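2020-03-25
Paint bench, limewash / casein trials, continued

Back room, north bench. Just me and Nasrin in today, Kuo-hua on the phone when needed. Writing this up fast before I lose the light.

Where we were: batch 4 casein dusting badly on the Surton plaster boards, fine on the old Brannigan offcuts. Batch 5 mixed yesterday with less chalk, left covered overnight. Skin on top this morning, thick as a fingernail. Lifted it off in one piece, strained the rest through the 300 micron mesh. Smelled ok. Smelled like a barn but ok.

Boards 11 to 16 wetted down first, two passes with the mister. 17 and 18 left dry on purpose. Brushed batch 5 on all of them, same brush, same direction, one coat. Consistency like thin cream. Kept stirring or the pigment drops out, the red goes first and then everything you paint after is gray. Worth underlining for whoever does this next: STIR EVERY BOARD. I forgot at 15 and you can see where.

Color notes. Aim is the dusty pink from the Jedel stairwell, the one Mahtab scraped back to in December. Her chip has four layers on it and we want the second from the bottom. Wet, batch 5 is far too brown. Dried a small patch with the hair dryer (don't trust this, it dries chalkier than air does) and it came up closer but still on the yellow side. Needs a pinch of blue. Last time a pinch was too much so make up a weak blue in water and add by the spoon.

Added one spoon to a cupful. No change I could swear to. Two more spoons, there it goes, pulls cool right away. Held it next to Mahtab's chip by the window and Nasrin says match, I say a hair too purple. Then held both under the bench lamp and we swapped opinions. So the lamp is useless for this and should come down or get a better bulb. Compare by the window only, before noon if possible.

Wrote to Abbas re what light the stairwell gets. There's a skylight but he thinks it was boarded over for years and only opened up again with the roof work. If so the original painter was mixing for a much brighter space than we were imagining. Waiting on his reply before I touch the recipe again.

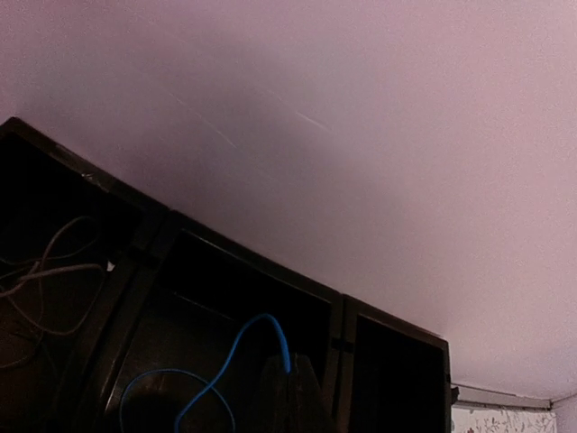

Rub test, batch 4 boards, now fully cured. Dark cloth, ten strokes, medium pressure. Boards 3, 4 and 7 left a heavy mark on the cloth. 5 and 6 only a trace. 8 somewhere between and I dropped it after so the corner is gone. The good ones are both Brannigan. That plaster is older and thirstier, my guess is it pulls the binder in and holds it, where the Surton has been troweled so hard the paint just sits there on top. Kuo-hua doesn't buy it. He thinks it's the size coat somebody put on the Surton boards before they got to us. Easy to check, drop of water on the bare edge and watch.

Did that. Surton: drop stays up as a bead, slow to go. Brannigan: gone at once. So there is something on the Surton. Kuo-hua right, or at least not wrong. Could be glue size, could be an old sealer. Scrubbed half of a spare Surton board with warm water and a nylon brush, brownish water came off. Let it dry and repeat the drop. If it soaks in we wash all of them and start the adhesion tests over, which is a pain, but the results so far don't mean much otherwise.

Nazanin asked in her last note about scuffs and whether casein can be touched up. Short answer no, not well. Tried it on board 6: scratched it with a key, went over the scratch with the same batch, small brush, feathered the edge. Dry it shows as a darker halo. Tried again with the paint let down half and half with water, dabbing only inside the scratch. Better. Still shows from the side. For anything bigger than a fingernail I'd repaint corner to corner. Limewash is more forgiving here, you can glaze over it and it evens out by the third coat or so. One more point for limewash upstairs and casein only where hands don't reach.

Costs, since she asked that too. Order from Skedevon came in at 589 with delivery, covers the casein powder, two sacks of chalk and the pigments. We were quoted less, they say the earth red went up. Have asked for it in writing. At the rate we're going through it the powder will do the tests and the stairwell ceiling but not the walls. If we go casein throughout we're looking at around 2,000 for materials and I don't see that getting approved. Limewash would be a good deal under, haven't worked it up properly.

Shelf life: jar left out from batch 4 is off. Really off. Lid bulging. Took it outside to open. Batch 4 jar from the fridge still fine, a bit thicker. So fridge it or mix only what you'll use the same day. Do NOT put it in the fridge with the lunches, Nasrin has views.

Brush notes. The wide flat one sheds, picked hairs out of boards 12 and 13. The round one is much nicer and holds more but leaves a texture you can see when light comes in low. Old stairwell paint has exactly that texture so maybe it's what they used. Ask Mahtab if she still has the raking light pictures from the scrape-back, I remember short strokes crossing over each other, not long runs.

Afternoon check on batch 5:
11, 12, 13 dry, even, slight chalk on the finger
14 good, best so far
15 streaky, my fault, see above
16 still damp at bottom edge
17 and 18 (not wetted) crazing all over, fine net of cracks, 18 already lifting at the top

So wetting down matters more than I gave it credit for. Next round try one pass vs two vs soaking it, same batch, 30 minutes between wetting and paint for the lot of them.

To do
Repeat drop test on washed Surton half
Chase Abbas about the skylight
Weak blue, label the bottle properly this time
New mesh, old one has a tear by the rim
Second coat on 11 to 14, leave 16 alone
Throw out batch 4 jar and also the spoon

Bench wiped down, lime bucket lidded. Respirator catridges need replacing, last pair in the drawer.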